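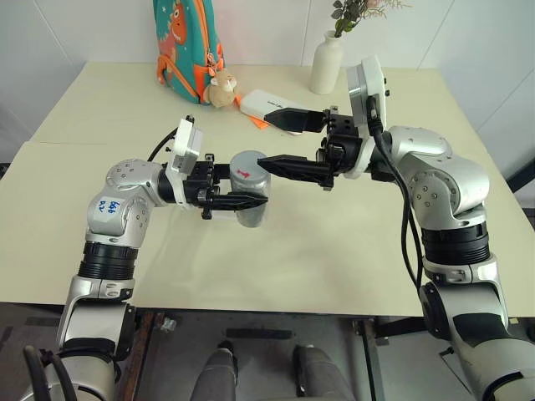 Attic Insulation Before Winter: Member Discussion
Reading time: 2 minutes

kkazmi_getholm
Members are invited to comment on a proposal received for a house in Getholm. The contractor, Tovar, recommends blown cellulose over the existing attic batts to a depth of 14 inches. The attic floor measures 600 square feet. Is air sealing normally priced separately?
Kamran Kazmi

R. Varela
It is normally a separate line. I would ask that it be completed first. Once the cellulose is down, gaps at the top plates and light fixtures are hard to reach.

dristotcombe_owner
I respectfully disagree with the order of priorities. Our house had no sealing work done, and the upstairs rooms were comfortable the first season. Depth matters more.

R. Varela
The previous comment concerns one house. My own attic was insulated without sealing, and frost formed on the roof nails by the second January. The correction required moving up to 32 bags of material.
Refugio Varela

clarico_user
Please also confirm that the soffit vents will have baffles. Clarico left these out of our written quote and added them after a request.

dristotcombe_owner
I accept the point on baffles. I maintain my view on sealing.

kkazmi_getholm
Thank you. Tovar has agreed to list sealing and baffles separately, and the revised quote is due within 3 business days. I will post the figures when they arrive.

Last updated: 3/22/25
Contact the moderators | Copyright, all rights reserved | Back to top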